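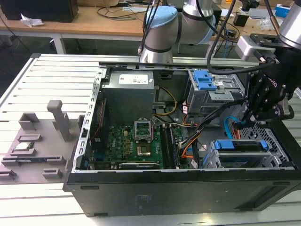 Desktop tower on its side, side panel off, CPU socket open.

4. Entering a Property Transfer in Trosora

Before you start, have the signed contract and the parcel number from the county. The number on the seller's refrigerator magnet is not the parcel number, however confident the seller is.

1. Open Transfers and click New.
2. Type the parcel number without dashes. Trosora adds its own and gets touchy about yours.
3. Choose the district. Nillstead and Wurport have separate transfer tax tables, and both are proud of them.
4. Enter the sale price in whole dollars.
5. If the buyer is claiming the senior discount, check Concession and attach proof of age. A kind face is not proof of age.
6. Click Calculate, then Save Draft.

Note: Drafts are kept for 40 days. After that they go wherever drafts go, and Support can't follow them.

Caution: Don't click Submit to see what it does. It submits. Withdrawing a filing costs $300 and requires Form 16, which Fergal Corrigan at the Nic Aodha office must sign in ink.

7. Have a second person check the draft. Their initials go in the Reviewer box; yours will be rejected.
8. Click Submit and print the receipt.

If you see error 33, the district and parcel number don't match. Go back to step 2.

Questions about the tax tables go to Souad Benmoussa. Complaints about the tax tables go to your state representative.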